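Laundry Tips From a Robot Folding Demo

Filed under: Laundry and Linens

My neighbor Dilek Keskin talked me into going to the open day at Stamby in September. She had read that they would be showing a robot that folds shirts, and she knows I have been writing this laundry column long enough to have opinions about shirts. I went expecting to be unimpressed. I was partly right.

I did pick up a few things worth using at home, and I've put them below along with my complaints.

Before you fold

Clear a table. The bed is too soft and the top of the dryer is too small for anything bigger than a child's tee. You want a hard, flat surface at hip height with room on both sides of the shirt. The demo used a plain white table and I have no quarrel with that.

Shake each shirt out once, hard, holding it by the shoulders. Most of the creases people blame on their folding were there when the shirt came out of the basket.

Do one kind of thing at a time. Tees first, then button-ups, then towels. I timed myself on a mixed basket and then on a sorted one, and the sorted one was quicker by two minutes. That won't change your life, but it's free.

Take the corners, leave the middle

The best tip of the day came from watching the grippers work at the hem. Pinch the two bottom corners and let the cloth between them hang or lie as it likes. If you grab a handful in the middle you make a new wrinkle that you then have to smooth out. I've been telling readers this for years and I was a little annoyed to hear it presented as a finding.

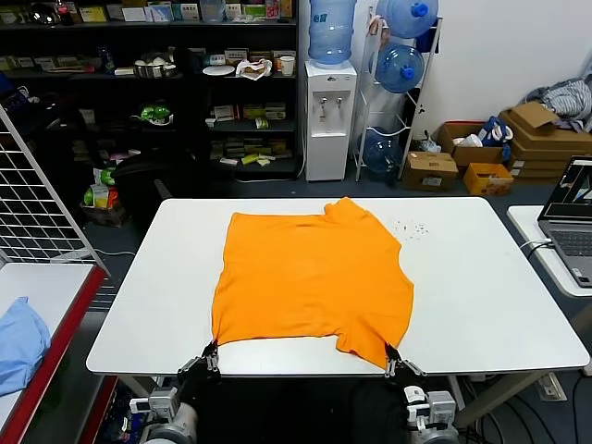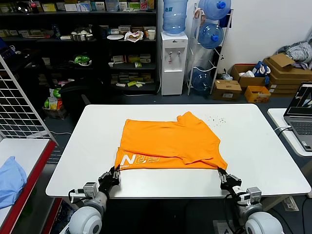 One gripper to each corner of the hem, both times.

What I would do differently

Smooth the collar end before you touch the hem. Lay your palm flat between the shoulders and push outward, once to each side. Any bunching left up there gets folded right in, and you'll see it when you put the shirt on.

Tuck the sleeves early. A sleeve that sticks out at an angle will still stick out after the first fold, and by then it's harder to reach.

Wipe the table down first. Crumbs and lint travel, and they love cotton.

Keep printed fabric from rubbing on itself. I turn shirts with big lettering inside out for the wash and right side out again before folding.

Should you wait for one of these?

No. I asked Aatos Tikkanen, who was running the demonstration, how many shirts it could do in an hour and he told me that depended on the shirt. I asked what it would cost and he told me it was too soon to say. He was polite about it. My folding board cost $23 and does the same shirt in the time it takes to say so.

Dilek thinks I'm being unfair, and that her hands would be glad of the help in ten years. She may have a point there. If gripping is painful for you, try folding sitting down, with the table pulled close, and use the flats of your hands for everything except the corners.

Next month: fitted sheets. Saadet Kocabaş wrote in to ask whether hers should be rolled, and I have an answer she won't like.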